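Monthly Walk-Through, Building 904
Electrical Rooms and Stockroom
Period: October
Walked by: Myfanwy Bowen, starting 7:10 a.m.

Mark each line OK, FIX, or N/A. Write a comment for anything marked FIX.

1. Exit signs lit – OK
Comment: The sign by the loading door was replaced last month. No problems now.

2. Exit paths clear, full door width – FIX
Comment: Two pallets from Multico left in the back hallway. Moved during the walk. Receiving needs to stop using that spot.

3. Fire extinguishers, tag and gauge – OK
Comment: All tags current. The one in Room 10 is mounted a little high but within limits.

4. Clear space in front of electrical panels – FIX
Comment: Step ladder leaning on panel B again. Floor tape is worn off. Retape before the next walk.

5. Panel directories readable – FIX
Comment: Panel C still lists the old Odera tenant space. Circuit 7 is labeled "spare" and it feeds the break room fridge. Relabel.

6. Cover plates and knockouts in place – OK

7. Extension cords not used as permanent wiring – FIX
Comment: One behind the Avora label printer. Ask maintenance for an outlet. This is the second month it has been written up.

8. GFCI outlets tested – OK
Comment: The one by the sink is slow to reset. It did trip and reset on the test button. Watch it.

9. Emergency lights, 30-second test – OK

10. Spare relays and fuses stored upright and labeled – OK
Comment: Bin labels match the list. Old fuses with no rating printed on them were thrown out.

11. First aid kit stocked – FIX
Comment: Out of large bandages and burn gel. Order placed with Lirkenow.

12. Room temperature – OK
Comment: 78 in the main electrical room with the door shut. Vent filter is due for a change.

Open items go to the building office by the end of the month. Item 7 needs a reply in writing.
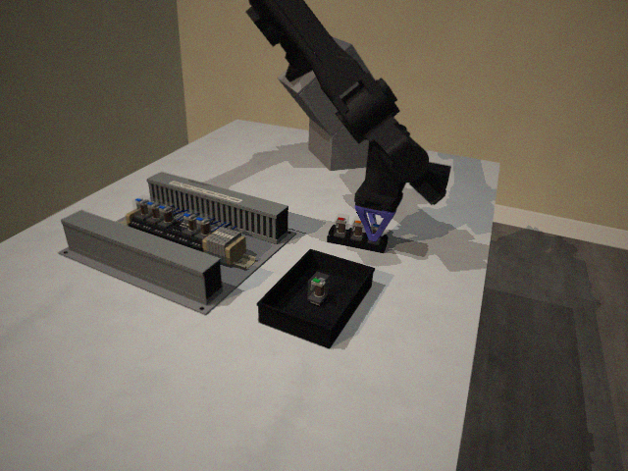
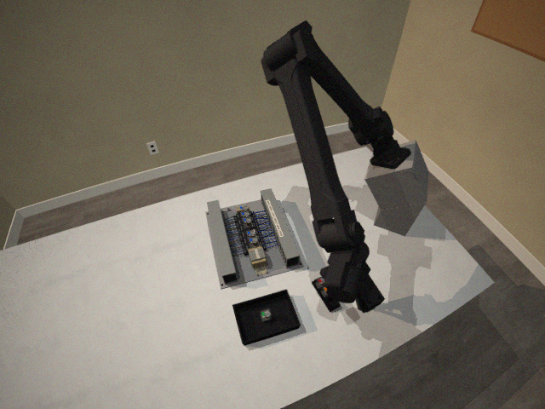 Facilities and Electrical Safety Department

Blank copies of this checklist are kept in the rack outside the stockroom. Use the current version – the older one leaves out the GFCI line.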